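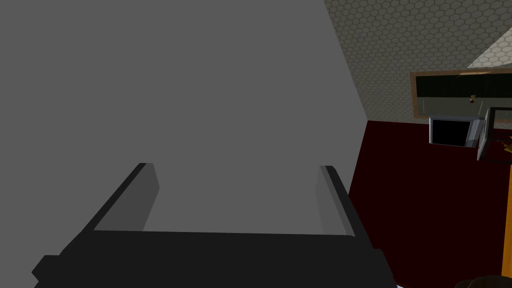 Pre-motion safety check, simulated cell, Cullix arm
Every Cullix program runs through this sheet in simulation before it goes near the real arm, and I love how much it catches! Go through it in order and write a comment even when the answer is yes. Start with the wrist view: both fingers should be in sight with a clear gap between them, jaws holding nothing, and you should note any large surface close ahead, like the flat gray one, before you allow a forward move.

1. Jaws empty at start
OK. Checked in the wrist view.

2. Stand-off from nearest surface
HOLD. Very close to the gray surface. Back out first, then replan - no forward motion from this pose.

3. Collision shapes switched on for walls and furniture
OK. Naledi Motaung rebuilt these in June and they are so much cleaner now.

4. Speed cap loaded for first run
OK. Cap stays on for the first 6 runs.

5. Stop command tested from both consoles
OK at Mestau, not yet tried at Ochoa. Caroline Mwakyusa to test.

6. Log saved and step count written down
OK. 2,136 steps, stop command logged at step 1,194.

7. Grip force limit matches the real tool
Open. Sim file has the old value.

Result: not released. Items 2, 5 and 7 to be repeated, then send the sheet to Grerkinton. Really nice progress on this one - last time we had four holds.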